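How to Wash and Dry Bed Linen So It Comes Out Soft

Jul 24, 2022, by Liviu Buzatu

I've been meaning to write this one up for ages, mostly for my sister, who rings me every time her sheets come out stiff as a board, but also for anyone else who has stood over a basket of scratchy cotton wondering where it all went wrong. None of it is difficult, and you don't need to buy anything fancy. You do need a dry-ish day and a bit of patience, and a cup of tea doesn't hurt.

Step 1. Sort it properly

Keep the sheets and pillowcases together and leave the towels for another wash. Towels shed fluff and they're heavy, so they wind the sheets up into a sort of rope (mine once came out plaited!). Do up the buttons on your duvet covers as well, or you'll find every pillowcase you own tucked away in one corner of the cover.

Step 2. Use less powder than you think

Most stiffness is simply old detergent that never got rinsed out. I use half of what I used to and I've not noticed any difference in how clean things are. If your water is hard, as ours is, put a small cup of white vinegar in the softener drawer. The smell goes as it dries, I promise. Skip the fabric softener altogether for a few washes and see how you get on.

Step 3. Wash warm, with room to move

Forty degrees does nicely for everyday bedding. Fill the drum no more than two thirds full — a double sheet needs space to tumble about — and pick the extra rinse if your machine has one. Mine adds 20 minutes and I think it's well worth it.

Step 4. Shake, then hang

Take everything out as soon as the machine stops. Give each piece a good hard snap, holding it by two corners, and peg it by the hem with the fold over the line. Bring it in while there's still the faintest hint of damp in the seams, and finish it off over a door or an airer.

Step 5. Put the fitted sheet back on

I do the two far corners first, then come round and pull the near ones down, smoothing from the middle outwards with the flat of my hand. A few creases will drop out overnight, so I don't iron. If your sheet tends to ride up, a couple of little clips along the edge of the mattress will hold it nicely. 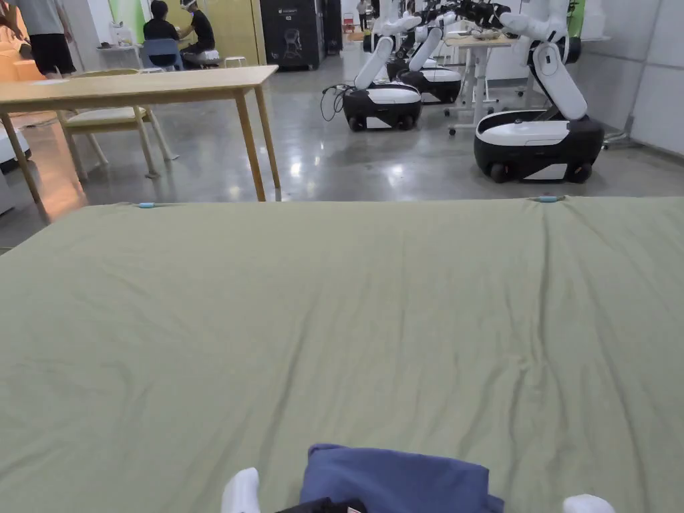
Step 6. Store the spare set

Fold the spare sheets and slip the whole lot inside one of their own pillowcases, so you're not hunting for the other half at bedtime. Make sure it's all bone dry first. I swap our sets over every 8 days or so in summer, and in September the thicker ones come down from the top shelf and get an airing on the landing before they go on.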